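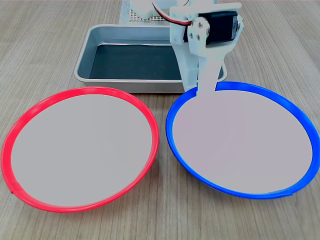

What are the coloured rims for?
They help everyone at the table to know which plate is which. A person who has the red one today can find it again after standing up, and in a kitchen where one meal is made without nuts or without milk, the colour can be kept for that meal only.

Herham shallow plate, round
Red rim or blue rim
From the Turnia tableware range

The Herham is a shallow plate for daily use in homes, small cafés, day centres and school kitchens. The inside is pale grey, smooth and flat. The rim is raised and has a strong colour. We sell it in red and in blue, and both have the same size and the same shape, so they can be mixed in one pile.

We have sold this plate since the year 2000. In the first years it was made only in red. The blue came later, when Ebony Wihongi, who at that time was cooking for a day centre, wrote to us and asked for a second colour. She wanted to serve two menus from the same trolley. We made a small quantity for her and other kitchens soon asked for the same.

Why a flat inside

Many plates have a deep middle and a wide border. Food slides to the middle and the border is not used. On the Herham almost all the surface is flat up to the rim, so you can put small things on it and they stay where you put them. It is good for sandwiches, cut fruit, biscuits, cheese, and for a main meal without much sauce. For soup please choose a bowl from the same range. The rim holds back a little gravy but it is not high enough for liquids.

The pale grey was chosen after some discussion in our office. White shows every mark of the knife, and dark colours make it difficult to see if the plate is clean. Persons with weak sight have told us that rice and fish are easier to see on the grey than on white. On a light wooden table the rim also shows clearly where the plate ends.

The metal tray

The rectangular tray is sold separately under the name Faulkner. It is silver-grey metal with a brushed finish, rounded corners, sloping sides and a rolled lip around the top. The lip is comfortable for the fingers when the tray is full. Many customers use it for serving, with the plates in front of it, and each person takes from the tray what they like.

For the bottom of the tray you can order the dark mat called Resico. It stops cups and small dishes from moving when you carry the tray. Take the mat out for washing, and let it dry flat before you put it back. If it has been stored rolled, it can be a little wavy for a day or two. Put something heavy on it overnight.

Ordering

Herham plate, red rim: order number 324 R
Herham plate, blue rim: order number 324 B
Herham pair, one red and one blue: order number 324 P
Faulkner tray, without mat: sold singly
Resico mat for Faulkner tray: sold singly
Box for kitchens: 18 plates, in one colour or half and half

If you order the box half and half, please write this in the comment field. Without a comment we send all red. Boxes can be changed for the other colour if the plates have not been used, but the cost of the return post is for the customer.

Care

Wash the plates before the first use. A soft sponge and normal washing-up liquid are enough. Do not use steel wool on the inside surface, and do not use scouring powder on the rim, it takes away the gloss. Dry the plates before you pile them. Do not put the plates in an oven, under a grill or on a hob.

The tray can be washed by hand in the same way. Wipe it along the direction of the brushing and not in circles. Water spots go away with a little vinegar on a cloth.

From our customers

"We have the pair at home for our two boys. They chose the colours themselves and there is no more fighting before breakfast. I would like a green one for the little sister." Manaia Cartwright

"Good plates. I use the flat side for cutting cake in small squares and it works well. The box arrived with one plate missing and it was sent to me on the Thursday." Rhys Tuhiwai

"For me the rim could be a bit higher. Peas are still escaping. Otherwise I am satisfied, and the tray is better than I expected." Digby Hoani

About the green rim: we have been asked many times. A trial is planned for March, and if the colour is good we will add it to this page.

Delivery and questions

Orders received before noon are packed the same day. Plates are wrapped one by one in paper and we use no plastic filling. If something arrives damaged, please keep the wrapping and send us a message with your order number.

Questions about larger quantities go to Trygve Sjöberg in the sales office. He answers in English and Swedish. Samples of a single plate can be sent to schools and care homes, and the price of the sample is taken off the first box.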